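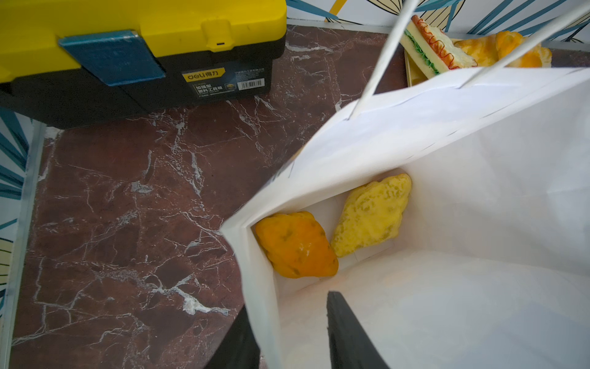 pralov_mum
Play bakery update! The pretend croissants have been a massive hit on our stall, and I've gone over to white paper bags with the twisted handles. They stand up by themselves, so little ones can drop things straight in from the top. Love them!

Ganden7
Ooh, lovely! Do the handles hold? Ours were the flat glued sort and they came off in a morning.

pralov_mum
So far yes – I bought 300 in July and have 238 left, and that's with the whole reception class playing shop every afternoon.

keith_mckinnon
Got to disagree on paper, sorry. Cloth bags every time. They go in the wash and you buy them once.

Shirima
But Keith, cloth flops over! Half the fun is peering in to see what you've bought. My grandson checks his after every single item.

keith_mckinnon
Fair point about the flopping. Still think it's a lot of paper for pretend shopping.

Ganden7
You could fold them flat and use them again? We got weeks out of ours before the handles went.

pralov_mum
We do! They get a bit creased but the children don't mind at all. Next job is price labels, and I want to try felt iced buns too – has anyone got a pattern?

This site uses cookies. Accept all | Manage settings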